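Las reglas de los robots: ¿quién dice lo que pueden hacer?

Seguramente en tu casa hay reglas: lavarse las manos antes de comer, no correr por la escalera. Los robots que trabajan cerca de las personas también tienen reglas, pero ellos no las aprenden como tú. Las escriben los ingenieros y luego hay que comprobarlas una por una.

En el taller de Cumau, la ingeniera Hadiza Idahosa guarda una lista de 17 reglas para los brazos robóticos. La primera es muy corta: si una persona entra en la zona marcada, el brazo se para. La segunda dice que el botón rojo de parada tiene que estar siempre al alcance de la mano, sin cajas ni mochilas delante.

Otra regla habla de los ensayos. Antes de mover un brazo de verdad, el movimiento se prueba en un mundo dibujado por el ordenador, que se llama simulación. Si allí el robot choca, no se rompe nada y nadie se hace daño.
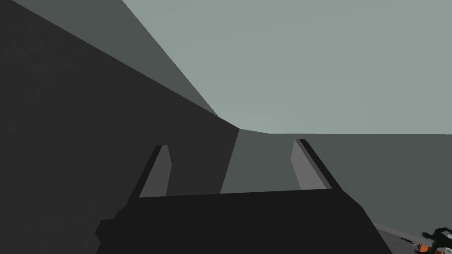
Una pinza con los dos dedos abiertos, dentro de una simulación por ordenador.

Cada movimiento nuevo se ensaya 80 veces. Manolis Koutsoukos, compañero de Hadiza, apunta los resultados en un cuaderno. Una vez, un movimiento falló en casi 44 ensayos y tuvieron que cambiar el programa entero.

Después viene la prueba con el brazo real, primero muy despacio y con una persona cerca del botón.

Palabras difíciles
Norma: una regla escrita que muchas personas se ponen de acuerdo en seguir.
Pinza: la «mano» del robot, con la que coge las cosas.
Zona marcada: el espacio del suelo donde se mueve el brazo.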